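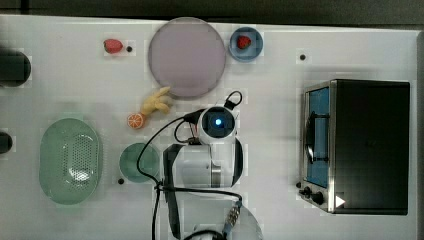

Table 3, kitchen items, from overhead.

Projects > Tabletop Cell > Good Practice > Gallery

Gallery: house rules for the kitchen table

These pages go with the bench rules at Wundham. The written rules run to 28 lines and are pinned up by the door, and new people tend to read the first few and skip the rest. Gianni Sanna asked for a version with pictures of ordinary work, so the notes here are short and keep to what comes up most often on the kitchen table: cables, spacing, speed and the toaster oven.

The items on the table are play food and light kitchenware. That doesn't change the rules. An arm that can lift a plate can also pinch a hand, and we treat a toy strawberry session the same way we treat anything done on the Morelli bench.

Cables first. Any cable that runs from the arm needs enough slack for the full reach and no more than that. In the overhead picture at the start, the black cable from the camera housing loops out to the left and crosses the small green plate. If a cable lies over an item, that item is out of bounds for picking until the cable has been moved. Stop the arm before you move it. Do not lift a cable out of the way with one hand while the other is on the controls.

Spacing is the second thing people ask about. Keep the larger pieces (plate, colander, oven) where the layout sheet puts them. Small items can go anywhere the task calls for, including inside the bowl. Leave the marks on the tabletop uncovered where you can — they are quicker to work from than a tape measure. If something has to sit on one, write it in the log.

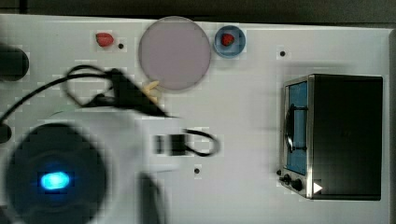

Speed is set before the session and stays there. The limit for shared hours is 300 millimeters per second, measured at the gripper. Faster runs are allowed only with the gate shut and a second person at the stop button. Marisa Pellegrini keeps the sign-up sheet for those, and she will turn you down if the second name is missing.

Hands stay off the table while the arm is enabled. This includes the quick reach to straighten a strawberry or turn a plate. Pause, wait for the arm to come to a stop, say "hands in," fix it, say "hands out," then resume. It feels slow for the first hour or so.

The toaster oven stays unplugged. It is on the table for its door and knobs, and nothing gets heated in it. Arms must approach the door handle from the front of the oven, with the path checked at low speed first. If the oven shifts at all, put it back in position and redo the check before the next run.

At the end of a session:
Park the arm and disable it.
Coil the loose cable and look it over for nicks.
Return the small items to the Risex bin.
Sign the log with the time you stopped.

Sunday sessions follow the same rules, with one addition — call the front desk on extension 953 when you start and again when you leave.

The Drerside table has its own sheet, mainly because the gate opens on the other side. Corrections to this page go to Marisa. The next revision is due in March.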